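Updated 18 July 2026

# Small Linens FAQ

**Do I have to fold everything?**

No! Fold the flat pieces and let the rest go in the basket as they are. A green cloth folded to a rough square is plenty neat, and a bright orange one can sit bunched up in a mesh basket and still be easy to find.
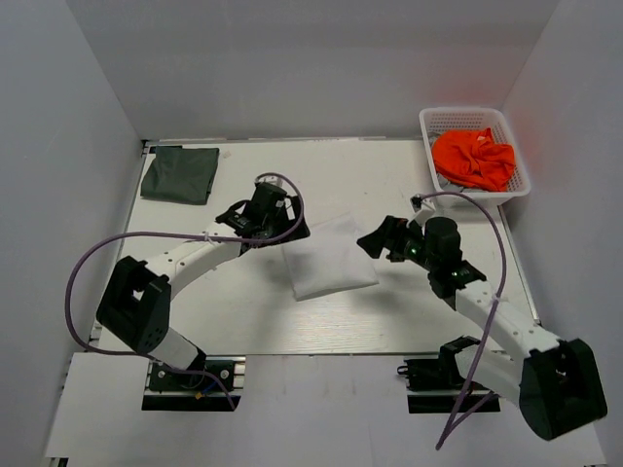

**Where does a little pillow go?**

Last, on top of everything - it keeps its puff that way. Lensa Bogale swears by this and I'm a total convert!

**Can I mix colors in one basket?**

Please do! Clean and dry is the only rule I keep. Strong colors are great for grabbing the right cloth in a hurry.

**How often should I sort through it all?**

I do mine every October, and I love it. Last time I ended up with 47 pieces and gave 18 of them to Graham Sedgwick for his workshop.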